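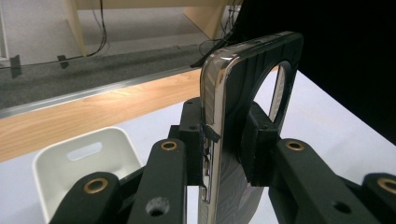

第7章 把持作業の自動化と職務の再編

7.1 本章の目的

前章までは、搬送や仕分けのように対象物の位置と姿勢がほぼ固定された工程を扱った。本章では対象を把持作業に移す。把持作業とは、手または手に相当する機構で物品を保持し、向きを変え、所定の位置に置くまでの一連の動作をいう。スマートフォンのような薄型機器の返品検査、再生整備、梱包はその典型であり、長く手作業の比率が高い領域にとどまってきた。

本章の主題は二つある。第一に、把持作業のどの部分が機械に移しやすく、どの部分が人の側に残るかを工程単位で判別する方法である。第二に、移行の前後で作業者の職務、技能要件、負荷がどう変化するかを記述する方法である。機構学の詳細は第4章を参照されたい。

7.2 薄型機器の把持における制約

薄型機器は、把持の観点からは扱いにくい物品に属する。主な制約は次のとおりである。

(1)接触面の選択。表示面および背面は傷が商品価値に直結するため、接触圧と接触面積に上限を設ける。背面に円形のカメラリングが突出する機種では、指部の当たり面をリングから外して設定する。
(2)側面ボタン。側面の枠を押さえる場合、ボタン列と指部が重なると誤操作が生じる。電源投入状態で検査する工程では、把持位置の許容範囲が側面の一部に限られる。
(3)表面反射。研磨された金属枠は照明を強く反射し、画像による輪郭検出の誤差要因となる。
(4)重心の偏り。縦向きに保持した場合、把持点が重心から離れるほど指部の間で回転しやすい。

二本の指部を向かい合わせ、リンクで開閉させる平行把持型の器具は、構造が単純で保守も容易であるが、上記(1)と(2)を同時に満たす位置を機種ごとに定めなければならない。熟練作業者はこの位置を触覚によって瞬時に選択しており、手順書に明記されている例は少ない。自動化の準備段階で最初に行うのは、この暗黙の選択を記録し、文書化することである。

7.3 手持ち器具による作業の記録

記録の方法としては、作業者が手持ちのグリッパを用いて通常の作業を行い、その動作を取得する方式が普及しつつある。素手の作業を外部から撮影する方式と比べ、指部の開き量と接触位置が機械側の条件と一致する利点がある。一方、作業者は素手のときと異なる動作を強いられるため、慣熟前の記録には本来の技能が反映されにくい。慣熟期間の動作と慣熟後の動作は区別して保存する。

記録作業そのものが新たな職務である点にも注意を要する。記録を担当する作業者には、動作の再現性、失敗例の申告、対象物の配置を意図的に変える判断が求められる。これらは従来の検査員の職務記述書には含まれない項目であり、評価と賃金の扱いを事前に定めておかないと、通常業務への上乗せとして処理されやすい。

7.4 事例:Follbyの再生整備工程

中古端末の再生整備を行うFollbyは、受入、外観検査、機能検査、清掃、梱包の五工程のうち、外観検査と梱包に把持装置を導入した。装置の設計はSimberg、現場への据付と教育はBrullariが担当した。稼働開始は2023年2月7日である。対象となった作業者は113名であった。

導入前の外観検査では、一人の検査員が端末を手に取り、六面を確認し、等級を判定し、結果を入力していた。導入後、端末の保持と回転は装置が担い、検査員は提示された面の判定と、装置が保持を中止した端末の処理を受け持つ。作業内容の変化は次のように整理される。

減少した作業:端末の持ち上げ、反転、トレイへの戻し
維持された作業:等級判定、異常品の隔離
新設された作業:保持中止時の復旧、指部パッドの点検、把持位置の登録

工程主任のLăcrămioara Mateiが作成した内部報告は、手首の負荷に関する申告が減少した一方、判定が連続することによる目の疲労の申告が増加したと記している。同報告はまた、復旧作業の発生が不規則であり、検査員が自分の作業速度を調整できなくなった点を課題に挙げた。身体負荷の低減をもって労働条件の改善と判断することの限界を示す事例である。

比較対象として、同種の工程をもつGavrilăでは、把持位置の登録を外部技術者に一任した。初期の登録は早く完了したが、新機種の入荷のたびに外部への依頼が必要となり、その間は手作業に戻された。Follbyでは検査員自身が登録権限をもち、教育期間は長くなったものの、機種追加への対応は現場内で完結している。

7.5 分析の枠組み

以上を踏まえ、本章では各工程を次の三つの観点から記述する。

動作の観点:対象物への接触、保持、姿勢変更、解放の各段階を誰が、または何が担うか。
判断の観点:作業の続行、中止、例外処理を決定する権限がどこに置かれるか。
時間の観点:作業の開始時点と速度を作業者が制御できる範囲はどこまでか。

従来の工程分析は動作の観点に偏る傾向があった。動作が機械に移っても、判断の所在が曖昧なままであれば、例外が生じるたびに作業者の負担が増す。7.6節では記述票の様式を示し、7.7節では外観検査工程に適用した記入例を検討する。

用語
指部:把持器具のうち対象物に直接接触する部分。パッドを含む。
保持中止:装置が滑りまたは位置ずれを検出し、把持動作を停止すること。
復旧:保持中止の後、対象物と装置を再開可能な状態に戻す作業。

予習課題
身近な職場で薄型の物品を扱う作業を一つ選び、接触してよい面と避けるべき面を書き出しなさい。また、その区別が手順書に記載されているか、作業者の経験に委ねられているかを確認しなさい。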